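Home & Household > Soft Furnishings > Sofas
Grey sofa goes patchy, red throw won't stay put: which one do I blame?
Asked by patchysettee on 2018-11-22
3 replies

We have a dark grey two-seater from Istow, the model called Tarevden, in that suede-ish microfibre that looked so sensible in the shop. It has been ours for eight weeks. In that time it has developed light and dark patches wherever anyone sits, leans, sleeps or walks past with intent. The seats are the worst. The backs have a padded headrest bit on top and a squashier bit underneath, and those have gone a different sort of patchy, with creases fanning out from the middle.

The shop's position is that this is "a natural characteristic of the fabric". My position is that I could have had patches for a good deal less money.

To hide it I bought a bright red throw, which I was told would "lift the room". It does. It also slides forward every time somebody stands up, ends in a heap down the front of the seat, and has left small red bits of fluff on the grey. At least I hope it's fluff. I have read the word "crocking" on another site and have not been happy since.

So:

Are the patches damage, or can I get rid of them?
Will a red throw dye a grey sofa?
How do people make a throw stay where it's put? Other people's throws seem to manage it. I have seen them in magazines, draped over one arm as though they'd fainted there.

I've been quoted 85 pounds for a professional clean, and I'd like to know whether I need it before I hand over the money. My mother-in-law is coming in December and will be sitting on it, looking at it, or both.

Reply from wellsprungsofa

It's meant to do that. Buy a patterned one next time.

Comment from patchysettee: Thank you, I'll go back and do that.

Reply from threadbare_in_plotulville
Marked as most useful

Sympathies. I have lived with a dark grey two-seater and a red cloth for years and the two of them have reached a sort of truce, with me doing most of the diplomacy.

Your patches first. If the fabric has a short pile, then what you're looking at is the pile lying in different directions. Draw a finger across it one way and you'll get a dark line, then go back the other way and the line will go pale. If you can make a patch change shade with your hand, it's only nap and you can keep your 85 pounds. If it stays exactly the same however you stroke it, or feels stiff or shiny, then it's a mark, and that's another conversation, usually involving toast.

The fanned creases on the backs are something else again. On a lot of sofas they're made that way, with the cover drawn in to give it shape. You can plump until your arms drop off and they'll still be there. Mine has them and I've decided they look expensive.

What I do when there's company coming:

1. Take everything off and hoover the lot with the soft brush head, including the dip where the two seats meet. I won't go into what lives in mine. Go in one direction only, back to front on the seats and top to bottom on the backs.

2. Brush it. A clean, dry clothes brush will do, or a soft nail brush that has never met a nail. Same direction all the way across, long strokes, and let each one overlap the last. If you scrub in circles you'll get circles, and they will be visible from the road. Do the arms as well, following the curve over towards the outside. They're where everybody puts their hands, so they're the first to go blotchy again, and there is no point being bitter about it.

3. Shake the red cloth out, somewhere that isn't over the sofa you've just brushed. Then take it by two corners and pull the top edge straight before it goes anywhere near the seat. I used to fling it on and tug it about afterwards, and that rubs the nap up in every direction you've just spent ten minutes persuading it out of. Get the edge taut, let the rest hang, and then lower it. If yours is thick and soft it will want to roll and bunch, and you'll find yourself pinching at the ridges like somebody crimping a pie.

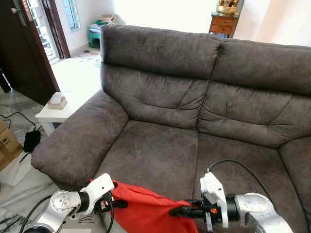
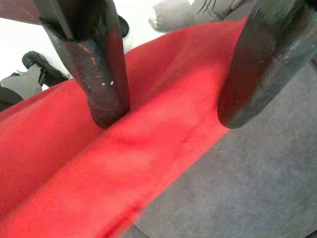
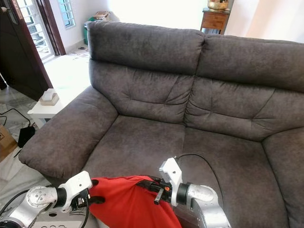 4. Decide what it's for. A throw spread over a whole two-seater in one layer will always slide, whatever the magazines say. Fold it lengthways in three, so you've a long band about the width of one seat, and lay that from the top of the back cushion down over the seat and just over the front. Tuck a hand's depth into the gap where the back meets the seat. The tuck does all the work. Without it you've just put a slide on your furniture.

5. Still slipping? Pipe insulation. The grey foam tube from the plumbing aisle, cut to the width of the throw and pushed down into the gap on top of the fabric. It wedges the lot. It costs next to nothing and can't be seen unless a child finds it, in which case it becomes a sword and you'll need another.

6. Leave one seat bare. I know you bought the throw to hide things, but one covered seat looks like a decision and two look like you're expecting decorators.

Now the dye. Crocking is just colour rubbing off one fabric onto another, and strong reds do have form for it. Test yours before you lie awake any longer. Wet a corner of an old white cotton hankie or a bit of pillowcase, wring it out well, and rub it on the red for a minute or so, somewhere near the hem. Do the same with a dry bit. If the white stays white both times, you're very probably looking at fluff, and you can stop reading other sites. If it comes up pink, the throw needs washing on its own, in cool water, until the test comes clean. Mine took three washes and turned one innocent sock the colour of a prawn.

Fluff comes off with a slightly damp rubber glove. Put it on, stroke the same way you brushed, and it gathers into small disgusting sausages. Lint rollers work too, though I find the very sticky ones pull at the pile and leave it looking alarmed.

Before you put anything wetter than that on the sofa, look for the care label. It's usually under a seat cushion or stapled to the underside, where only removal men will ever read it. W means water-based cleaner, S means solvent only, WS means either, and X means hoover it and hope. If there isn't a label, ask Istow in writing. They'll have to tell you something, and you'll have it to wave at them later.

Comment from patchysettee: Stroked a patch and it changed shade. I then stroked the entire sofa and was caught doing it. Label says W. White hankie test: dry one clean, damp one faintly pink if you hold it up to the window and think dark thoughts. Washing it tonight.

Comment from threadbare_in_plotulville: Faintly pink is still pink. Wash it, dry it properly, test it again. And don't put it back damp, that's exactly when the colour will travel.

Comment from patchysettee: Does the sofa lose its nap if I brush it every week?

Comment from threadbare_in_plotulville: Mine hasn't, but I use a soft brush and I'm lazy, so "every week" is generous.

Reply from cushionsergeant

Most of the above is fine. I'd argue with the foam tube, which on our sofa worked its way up over an evening and emerged behind a guest's back like something surfacing in a loch. We use a strip of rubbery rug underlay, the open mesh sort, cut smaller than the folded throw and laid flat underneath it on the seat. It grips both ways. Don't leave it there all year if your sofa is near a radiator, as I'm told the cheap stuff can go tacky and stick. I take ours out when I hoover, and put it back when I remember.

Also, swap your seat cushions over if they come off and are the same shape. Everyone in this house sits on the left one, so the left went flat and pale while the right stayed showroom. If yours are fixed, all you can do is sit on the other side, and good luck enforcing that.

I did try a can of Sqalli fabric spray on mine, which promised an "even, revived finish". It gave me an even, revived finish in the shape of the area I'd sprayed. If you must use it, do a bit round the back first and leave it a day. Then probably don't bother with the front.

On the headrest part: hair products. If the top of the back goes dark and won't brush out, it'll be that. With a W label, use a barely damp white cloth and a drop of mild soap, do the whole panel from seam to seam so you don't get a tidemark, and let it dry before brushing. It'll look dreadful while it's drying. Go and do something else.

As for your mother-in-law, ours once sat down on a sofa I'd spent all morning brushing, got up again, looked at the large pale print she'd left behind and asked whether it was meant to do that. I said it was a natural characteristic of the fabric.

Comment from patchysettee: Underlay ordered. Second wash done, and the hankie is white, damp and dry. It's folded in three and tucked in on the right-hand seat. The cat has pulled out the tuck already, so I may need the foam as well.

Comment from wellsprungsofa: Still say patterned.

Related threads
Can I wash seat covers with a zip that says do not unzip? (111 views)
Red sock, white sheets, is there any way back?
How to get a two-seater round a bend in the stairs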